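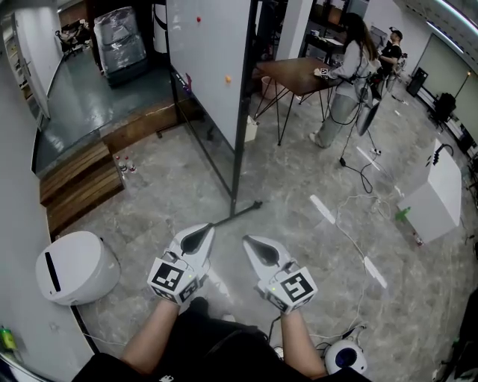 Both hand-held grippers held out in front, with the whiteboard panel on its stand and the red and orange balls stuck to it.

Griscombe Shared Workshop
Minutes of the March build meeting

Meeting opened at 7.10 pm, a little later than planned as the kettle had only just boiled and everybody wanted a cup. A very warm welcome to the three new members who came along to see what we get up to, and thank you to whoever brought the lemon slice, which did not last past item two.

1. Minutes of the last meeting
Accepted as circulated, with one correction: the spare bearings are in the blue drawers by the lathe and not in the green ones. Apologies to everyone who went looking.

2. Hand-held grippers
Most of the evening went on this one, and fair enough too. The pair is now printed, assembled and in use, and the general feeling around the room was that the curved jaws are a big improvement on the straight ones we started with. The dark pads inside the jaws were passed around and much admired. There was a long and friendly chat about whether the pads should be glued or screwed. Glue won for now, on the understanding that we will look at it again once a pad lets go.

The marker blocks near the base of the jaws were discussed. Members were reminded to please keep fingers, tape and coffee off the black-and-white patterns, and to check that the little green light is on before starting a session. A couple of people find the cable on the right-hand gripper gets in the way when they reach across themselves. We will try a longer lead with a clip at the elbow, and whoever is next in with a soldering iron is welcome to have a go.

We have 674 recorded sessions saved so far, which is a terrific effort from everyone who has given up an evening. The aim is still 2,813 by the time we show the arm at the Provlow open day. It was agreed to mix up the tasks a bit more, as we do seem to have a great many of somebody picking up a ball.

3. Whiteboard task
The panel will stay on the black stand for the time being. Some discussion about the stand foot, which sticks out further than people expect when they are watching their hands. Moved that we put a strip of bright tape on it. Carried.

Members liked having one small ball high on the board and another lower down, and would like to try the same task with a bigger spread of heights. Please put the balls back in the tub when you are done. Two have already gone home in pockets.

4. Katiyar arm
The shoulder joint is back together and turning sweetly by hand. The Hilen driver board is still running warmer than we would like, and a small fan was suggested, then a bigger fan, then a different board altogether. Agreed to start with the small fan and see how we go. The first powered test will be done at low speed with the stop button within reach and nobody leaning in for a better look, please.

5. Floor and cables
White cables are still running across the floor, and it was felt we could do a tidier job. Agreed to buy 40 metres of cable cover and lay it along the main walking line. Tape marks on the floor are to be left where they are unless you have checked with the group first.

6. Money
A budget of $200 was approved for the cable cover, the fan, more pad material and a fresh roll of filament. Receipts in the tin, please, with a note on the back saying what the thing was.

7. Other business
The step up to the platform caught two people last month while they were wearing the gear. Anyone recording near it should have a second person keeping an eye out. A request was made for a proper coat rack and was warmly supported, although no one offered to build it. Carried over to the next meeting.

Meeting closed at 9.25 pm. Next meeting same place, 7 pm, and slice is always welcome.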